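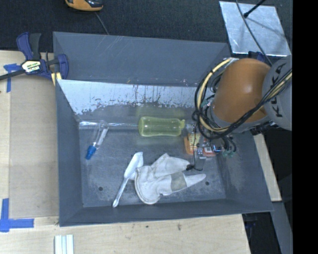 Bras KUKA au-dessus d'un bac gris, sur un plan de travail en bois clair.

COMMUNIQUÉ DE PRESSE

Le 21 juin 2026

Zaidi rouvre sa salle de la zone de Rastach avec une carte de plats mijotés et un service dès 6 heures

Le restaurant Zaidi, installé à l'entrée de la zone d'activités de Rastach, rouvre ses portes après des travaux d'agrandissement engagés en novembre. L'établissement sert désormais le petit déjeuner, le déjeuner et un dîner court, dans une salle portée à 176 places. Le stationnement des poids lourds est maintenu à l'arrière du bâtiment, avec un accès par la voie de desserte.

Zaidi est connu des conducteurs, des artisans et des équipes d'entrepôt du secteur pour ses portions copieuses et son service rapide. La maison garde ces habitudes. La carte a été revue autour des plats longs à cuire, préparés la veille et réchauffés doucement le matin : bœuf aux carottes, jarret de porc aux lentilles, épaule d'agneau aux pois chiches, poule au riz. Le couscous reste au menu deux fois par semaine, avec ses trois viandes et un bouillon servi à part. La tête de veau, retirée de la carte pendant quelques saisons, revient à la demande des habitués.

« Nos clients ont souvent une heure pour manger, parfois moins. Ils veulent une vraie assiette, chaude, et du pain sur la table en s'asseyant », explique Widad Azar, gérante de Zaidi. « Nous avons agrandi la salle pour que l'attente à midi soit plus courte. Les recettes des plats que les gens viennent chercher sont les mêmes. »

Un petit déjeuner salé

Le service commence à 6 heures. Le petit déjeuner comprend une formule salée avec œufs au plat, saucisse grillée, pommes de terre sautées et tomate poêlée, et une formule sucrée avec tartines, beurre, confiture et fromage blanc. Le café est servi à volonté jusqu'à la fin de la matinée. Des sandwichs chauds, à l'omelette ou au rôti de porc froid et moutarde, peuvent être commandés au comptoir pour emporter.

L'omelette aux oignons, longtemps proposée seulement au déjeuner, est maintenant disponible à toute heure.

La formule de midi à 20 euros

À midi, la formule ouvrière comprend une entrée au buffet, un plat du jour, un fromage ou un dessert, un quart de vin ou une boisson sans alcool et un café. Elle est proposée à 20 euros. Le plat seul peut être commandé, de même qu'une demi-portion pour les enfants. Les grillades sont cuites à la commande : entrecôte de 300 grammes, andouillette, brochette de volaille marinée au citron et au cumin. Elles sont accompagnées de frites fraîches, de haricots verts ou de semoule.

Un plat sans viande figure chaque jour à l'ardoise. Pour l'ouverture, la cuisine a prévu un gratin de courgettes à la tomate, un tajine de légumes et une tarte aux poireaux. Les desserts sont faits sur place, à l'exception des glaces. Le riz au lait, la tarte aux pommes et la crème caramel sont servis toute l'année.

Approvisionnement et cuisine

La viande est fournie par la maison Anthorpe, qui livre l'établissement en carcasses et en demi-carcasses. La découpe est faite en cuisine par l'équipe de Zaidi. Le pain est cuit à Rastach et livré deux fois dans la journée. Les légumes sont achetés au marché de gros et, en saison, directement à des maraîchers de la plaine.

Les travaux ont porté sur la salle, la plonge et la chambre froide. Le comptoir d'origine a été conservé et déplacé près de l'entrée. Une seconde ligne de cuisson a été ajoutée pour séparer les grillades des plats en sauce. Les douches destinées aux chauffeurs ont été refaites et restent gratuites pour les clients ayant pris un repas.

Réservations

Zaidi accueille les clients sans réservation au petit déjeuner et au déjeuner. Pour les groupes et pour le dîner, les tables peuvent être retenues par téléphone ou par le service en ligne Skelleo. Les entreprises de la zone peuvent ouvrir un compte et régler les repas de leurs salariés en fin de mois. Les titres-restaurant sont acceptés à tous les services.

La salle du fond, séparée par une cloison mobile, peut être privatisée pour les repas d'équipe, les départs en retraite et les communions. Un menu unique est alors établi avec la cuisine, au moins une semaine à l'avance.

À propos de Zaidi

Zaidi est un restaurant routier indépendant situé dans la zone d'activités de Rastach. Il est dirigé par Widad Azar et propose une cuisine familiale, française et maghrébine.

Contact presse
Widad Azar, gérante
Restaurant Zaidi, zone d'activités de Rastach
Carte et dossier de presse disponibles sur demande à l'accueil du restaurant.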